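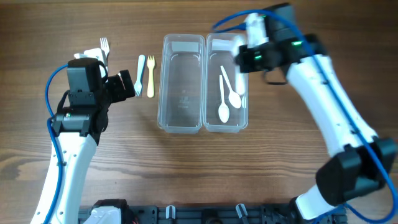
Clear trays, side by side, with plastic forks and spoons.

3 min read

Juvik clear cutlery trays, sold in pairs. Rectangular, see-through, rounded corners. Forks one side, spoons the other, done. Or however you like it, they're trays.

Stock is back in for August. Last batch went faster than we planned so if you run a cafe or a school kitchen order early pls. Pack of 16 pairs ships from the Tatmont warehouse, singles from the shop counter.

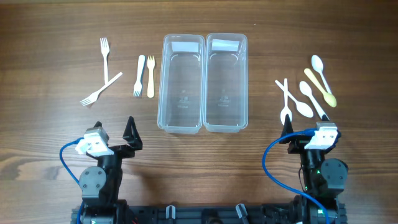 Labels – stick yours near the top end, short side. Easier to read when the trays sit in a row, and your hand doesnt rub it off every time you reach in. Blank labels come on a sheet, write on them with any marker. Pencil smudges.

They sit flush along the long side so two fit where one big divided box would go. Hand wash. Not tested in the dishwasher, Jana Hagedorn tried hers at home and says fine on the top rack but dont hold us to it.

Cutlery is seperate. Lurnlow plastic forks and spoons, mostly white, some pastel yellow and light blue mixed in. Colors are whatever the factory sends, no picking. Box of 400 or 600. For 3000 and up ask Patricio Collado for a price, he's in before noon.

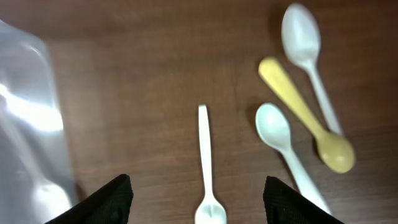
Spoons can come bagged if you ask – add it in the order notes. Costs a bit more. Good for takeout, pointless for a buffet.

Returns: trays yes, unused. Opened cutlery no.

Lids? Still waiting on the supplier. Sandamali Navaratnam keeps the list, email the shop and she'll put you on it.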